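つかむ前に押す、という研究を疑いながら見てきた

箱の中に物がごちゃごちゃ入っている。それをロボットが一つずつ取り出す。倉庫自動化の世界で「ビンピッキング」と呼ばれるこの課題は、もう何年も「ほぼ解けた」と言われ続けている。展示会に行けば、アームが吸盤で小箱をひょいひょい持ち上げる実演がどこかで必ず見られる。そして同じ展示会の帰りに現場の人と飲むと、たいてい違う話を聞かされる。

だから、Cillholm研究所のグループが発表した「接触先行型ピッキング」の報告を読んだときも、私はかなり身構えていた。手法の名はVavia。カメラで見て、つかむ場所を決めて、つかむ、という従来の順序に、もう一段を差し込む。つかむ前に、対象やその隣の物を指先で軽く押し、動き方を確かめてから把持の姿勢を決め直すのである。

報告書の要旨には、従来手法に比べて取り出しの失敗が40パーセント減った、とある。景気のいい数字だ。こういう数字を見ると、私はまず分母を探す癖がある。

分母は本文の奥にあった。試験に使った物体は20種類。一つの配置につき許される試行は2回まで。2回とも失敗すれば、その物体は「取り出せず」と記録され、人の手で取り除かれて次へ進む。つまり40パーセントという値は、この規則のもとで「取り出せず」になった件数の減り方を指している。一回目で取れたかどうかの比較は別の表にあり、そちらの差はずっと小さい。要旨には載っていない。

この点を、実験を取り仕切るオラヌット・ナクパンさんに真っ先に尋ねた。彼女は嫌な顔をしなかった。

「一回目の成功率で勝負したら、うちの手法は損をします。押すことで物が動いて、かえって取りにくくなる場合があるので。そのかわり、二回目が強い。押したときに得た情報が残っているからです。どちらの数字を前に出すかは、正直に言えば議論になりました」

議論の結果、前に出たのは見栄えのするほうだった。研究の世界では珍しくもない話だし、隠していたわけでもない。ただ、要旨だけを読んで導入を検討する企業の担当者がいることは、書いた側も知っているはずである。

実験室で作業を見せてもらった。産業用のアームが一台、二つに仕切られた灰色の箱に向かっている。動かしてみれば地味なものだ。指先が物の脇に下り、わずかに横へ動き、止まる。計算が挟まる。それから角度を変えて、もう一度下りる。展示会で見る小気味よさとはほど遠い。
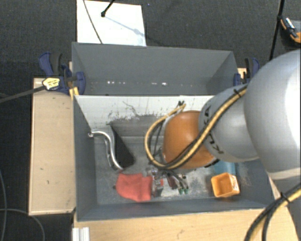
仕切りの手前側の区画に腕を伸ばすロボット。銀色の曲がった取っ手や赤い布製の品、小さなオレンジ色の容器が底に置かれている。箱の左右はクランプで固定してある。

見ていてまず気になったのは、箱の留め方だった。左右をクランプでがっちり挟んである。押す動作を入れるなら、箱そのものがずれては困るのだから、実験としては当然の処置だろう。しかし、私が知っている倉庫の箱は固定などされていない。コンベヤーに載って流れてきて、止め具に当たって止まり、隣の箱に押されてまた少し動く。中の物を横から押せば、軽い箱なら箱ごと動く。

ナクパンさんによれば、箱を固定しない条件の予備実験も行っている。結果はどうだったか。「悪くなりました」と彼女は言った。どのくらいかと重ねて聞くと、まとめて発表できる段階にはないという返事だった。私としては、その数字こそ読みたい。

もう一つは物の密度である。箱の底には地の部分がかなり見えている。金物の取っ手があり、布があり、小さな容器がある。形も硬さも違う物を選んであるのはいい。押したときに、金属は滑り、布は縮み、軽い容器は倒れる。手法の狙いを試すには理にかなった取り合わせだ。とはいえ、物が三層にも四層にも重なった箱と比べれば、これは相当に見通しのよい問題である。下の物を押せば上の物が崩れる、という厄介な連鎖は、この程度の量ではあまり起こらない。

それでは、この研究はつまらないのか。そうは思わない。むしろ、売り文句をはがしたあとに残る部分のほうが面白かった。

カメラだけに頼る手法の弱点は昔から知られている。光る金属は像が乱れる。透明な物は背景が透ける。布は、見えている輪郭と実際につまめる場所が一致しない。学習に使うデータを増やせば平均点は上がるが、間違えるときは自信たっぷりに間違える。空をつかんで、同じ場所をもう一度つかみに行き、また空をつかむ。現場の人が一番いらいらするのは、この二度目だ。

Vaviaの二度目は、たしかに違っていた。布の端をつまみ損ねたあと、アームは少し内側を軽く押し、寄ったしわのところへ指を入れ直した。取れた。次の布では取れなかった。それでも、失敗の仕方が毎回同じではないというのは、それだけで価値がある。

解析を担当するタルハ・ハヤトさんは、グループの中ではいちばん口が重く、私にはいちばん信用できる話し手だった。彼が見せてくれたのは成功例の動画集ではなく、失敗の分類表である。失敗は13の型に分けられていて、それぞれに短い名前がついている。「押しすぎ」「角で止まる」「隣を起こす」。最後のは、対象を押したつもりが隣の物を立ててしまい、それが壁になって指が入らなくなる型だという。

「この表をつくるのに、手法をつくるのと同じくらい時間がかかりました。論文では付録です」とハヤトさんは言った。「でも、ほかの研究室が使ってくれるとしたら、たぶんこっちです」

同感だ。成功率は条件を変えれば上下する。箱の大きさ、照明、物の選び方、許される試行回数。どれか一つ動かすだけで、優れた手法と平凡な手法の順位が入れ替わることさえある。それに比べて、失敗の型はしぶとい。別の腕、別の指を使っても、角で止まるものは角で止まる。

表を眺めていると、型によって手法の効き目がまるで違うことがわかる。空振りの繰り返しには効いている。布のつまみ損ねにも、ある程度は効いている。一方で「角で止まる」と「隣を起こす」は、従来手法より増えている。押すのだから当たり前といえば当たり前で、薬が新しい病気を連れてきたようなものだ。差し引きで得になるかどうかは、箱の中身しだいということになる。壁際に硬い物がたまりやすい現場なら、導入してかえって悪くなることもあり得ると私は見る。

ここで、時間の話をしないわけにはいかない。報告書には取り出しの成否は詳しく書かれているが、一個にかかる時間の記述は驚くほど少ない。押す、待つ、計算する、つかむ。動作が増えれば遅くなる。隣で見ていた私にも、それは体感でわかった。倉庫の自動化で物を言うのは、たいてい一時間に何個さばけるかである。失敗が減っても、一個ごとに余計な手間が乗れば帳消しになりかねない。

この疑問に対して、グループは「必要なときだけ押す」版を準備していると答えた。カメラの見立てに自信があるときは従来どおり直接つかみ、自信がないときに限って押す。理屈はよくわかる。だが、さきほど書いたとおり、この種の仕組みの困ったところは、間違っているときほど自信が高い場合があることだ。自信の値を当てにして押すかどうかを決めるなら、いちばん押してほしい場面で押さない、ということが起こる。ナクパンさんにそう言うと、彼女は少し黙ってから「そこは宿題です」と答えた。

比較の相手についても触れておく。報告書で基準とされた従来手法は、Pirasという公開のソフトウエアで、研究者のあいだでは広く使われている。ただし、ここで使われたのは標準設定のままのPirasだ。Vaviaの側は、この箱、この指、この照明に合わせて丁寧に調整してある。対戦相手に借り物の靴を履かせて走らせたようなところがある。ハヤトさんにただすと、Pirasの調整版とも比べたことがあり、差は縮まったが消えはしなかったという。この結果は改訂版に加える予定だそうだ。ぜひそうしてほしいし、できれば付録に入れないでほしい。

もっとも、公平のために言えば、このグループはよくやっているほうである。データと失敗の分類表は公開すると約束している。物体の一覧も型番つきで出すという。自分たちで同じ物を買い集め、同じ配置を再現できるなら、他人が検算できる。検算できない華やかな結果を、私はこの分野で数え切れないほど見てきた。動画は編集され、失敗は切られ、肝心の物体は「家庭用品」としか書かれていない。それに比べれば、疑う余地を与えてくれる報告はずっとありがたい。

企業の側の反応も聞いておきたかった。Cillholmと共同研究の契約を結んでいる物流機器のUllentは、取材に対し、評価は続けているが製品に組み込む時期は決めていない、と書面で答えた。評価の項目に処理速度は入っているかという質問には「当然入っている」とあった。短い答えだが、この「当然」の二文字に現場の本音が出ている気がする。

帰り際、アームはまだ動いていた。ハヤトさんは画面を見ながら、型の名前を手元の紙に書き込んでいる。この日の午後だけで、どの型にも当てはまらない失敗が出たらしい。金物の端を押したら、くるりと回って指の下にもぐり込んだのだという。十四番目の型になるのかと聞くと、彼は首を振った。

「もう一度起きたら、名前をつけます」

グループは来年3月に、箱を固定しない条件での結果をまとめるとしている。私が次に読むのはそちらの表である。箱の中身の量を増やした条件と、一個あたりの時間も、同じ表に並んでいることを望む。40という数字がそこでいくつに変わるのか。小さくなっていたとしても、私はそちらを信じるつもりでいる。

（2025-09-24 掲載）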